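Canvas tote bags: construction, failure points and cleaning

I have carried shopping in canvas totes since I gave up on the folding nylon kind, and in July I went through the lot of them with a tape measure, a luggage scale and a seam ripper. What follows is what I noted down, in no strict order. It covers the plain sort of bag with two handles and an open top. Bags with zips or linings are a different matter and I own only one.

Fabric weight first. Most sellers quote it in ounces per square yard, some in grams per square metre, and a fair number quote nothing. My lightest bag is a giveaway from Camix and you can read a receipt through it. The heaviest is a Zultum, which stands up unaided and is unpleasant to fold. For groceries I would not go under 10 oz, and I see no benefit over 16 oz unless you carry tools. A heavy cloth takes longer to dry and adds weight before anything has gone in. My Zultum takes up as much of the cupboard as three of the others put together.

Weave matters as well. A plain weave with two yarns laid together in one direction (usually sold as duck) resists abrasion better than a single-yarn cloth of the same weight, going by how the bottoms of mine have worn. I have no laboratory figures for this. The duck bags have gone soft and slightly hairy at the base. The single-yarn ones have gone into holes.
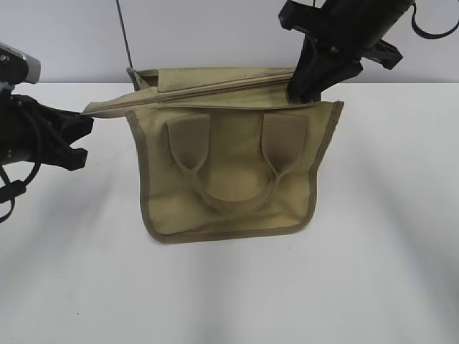
Handles are where most totes fail, and the cause is nearly always the attachment and seldom the strap. A strap sewn straight into the top hem puts the whole load on a line of stitching as wide as the strap. A strap that ends in a patch sewn to the face of the bag spreads the load over an area. The khaki one has the second arrangement, with a wide rectangular tab at each end of the strap and the strap narrowing as it leaves the tab. The length is fair too, as the loop hangs to about two-thirds of the way down the front. Longer than that and the bag knocks against the knee when carried by hand. Shorter and it will not go over a coat sleeve.

On a tab of this type, check the stitching at the upper corners. When the bag is lifted the strap pulls up and slightly inwards, so the corner nearest the middle of the bag takes more than its share. If the thread there has started to stand proud of the cloth, resew it before it goes. I use a polyester thread, Schumacher brand, size 20, with a 100/16 needle, and go round the rectangle twice before crossing it corner to corner. Cotton thread looks better and rots sooner.

Binding is the other thing to look at. A folded tape over a raw edge hides fraying and stiffens the opening, and in a darker colour it also hides dirt, up to a point. Grey marks still show on it at the bottom corners, where a bag gets put down on pavements and bus floors. The weakness of binding is that it is usually sewn in a single pass, and where the machinist has drifted the tape catches on one side only. Run a thumbnail along the inside of it. Any place where the nail goes under will open up within the year. Joana Barros, who taught me to sew binding properly, clips hers every 3 cm and will not use pins. I use pins.

Load. I hung five bags from a beam in the garage and added tins until something moved. The Camix lost a handle at 13 kg. An Arkau with tabs held 29 kg with no visible change, at which point I stopped for the sake of the beam. Nobody carries 29 kg on one shoulder, so treat the number as a measure of margin. The useful result was the stretch: after an hour the straps on the Arkau had grown by nearly 20 mm and they did not go back.

Cleaning. Brush it dry before anything else. A stiff nail brush lifts most of the grey out of canvas and water only drives it in. For what is left, use cold water, plain soap and a cloth, and work outwards from the middle of the mark so as not to leave a ring. I have machine-washed three and regretted two. The unproofed one shrank by five per cent in height and rather less in width, and its binding, which did not shrink at all, now ripples. If it must go in the machine, choose a cold wash with a slow spin, then pull it square by the side seams and dry it upside down over a bottle or something similar.
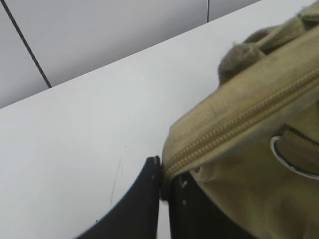
Olive-khaki canvas close up, slightly fuzzy, with darker smudges and lighter patches.

Patchy colour of that order I leave alone. Scrubbing one area hard enough to even it out takes the surface off the yarn, and the scrubbed area then picks up dirt faster than the cloth next to it. Proofing wax will hide it, at the price of a bag that marks pale trousers. Joana Loureiro waxed hers and has gone back to carrying it in the hand.

Storage is simple enough. Keep them dry and flat, with the handles inside, and not on a hook by the tabs. Mine are in a drawer under the stairs, apart from the Zultum, which will not fit.

I have yet to test recycled cotton. There is one on order, 12 oz, and I will put it on the beam when it comes.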